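Khúc folding cell, software pre-run checklist, filled in for the February build
Checked by: Merike Grigaitė. Second pair of eyes: Kohei Noguchi, when awake.

1. Emergency stop reaches the controller, not just the log file. PASS
2. Plostis planner loads the right joint limits. PASS on second try. The first try loaded a config named "final_old". Please delete it.
3. Wrist camera stream, dropped frames under 12 per 1,000. PASS
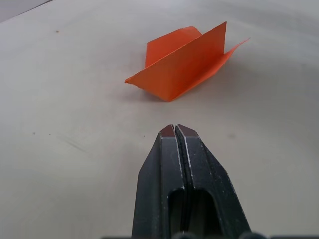
Item 3, wrist view: gripper closed, orange piece standing up on the table.

4. Fold state estimate agrees with a human. COMMENT: Cemitis labeled 261 of 3,206 logged frames "flat" when they weren't. It was very confident about all of them.
5. Arm-to-arm clearance check is on. PASS. It was off in the last build "for speed" — the ticket is still open, Kohei.

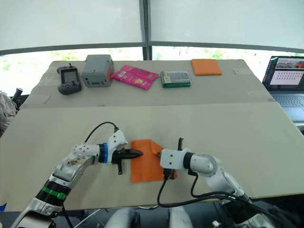

Item 5, head view: both arms over the orange work piece, laptop at right.

6. Contact threshold set per arm. FAIL, then PASS. Left and right shared one value through a copy-paste that everyone denies.
7. Planner gives up politely when the grasp pose is unreachable. PASS, though the message still reads "error: success".

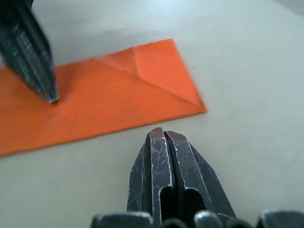 8. Crease detector timestamps match the joint log. PASS after clock sync. Do the sync before you start the recorder, or do item 8 twice like I did.
9. Speed cap applies in replay mode too. PASS 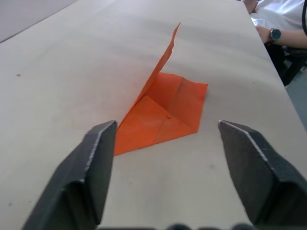
10. Pause holds position on both arms. PASS
11. Logs copied to Mudlow. OPEN. Disk full again. Kohei to clear it by 4 p.m.

Result: OK to run at reduced speed. Recheck items 4 and 11 before anyone touches the cap. M.G.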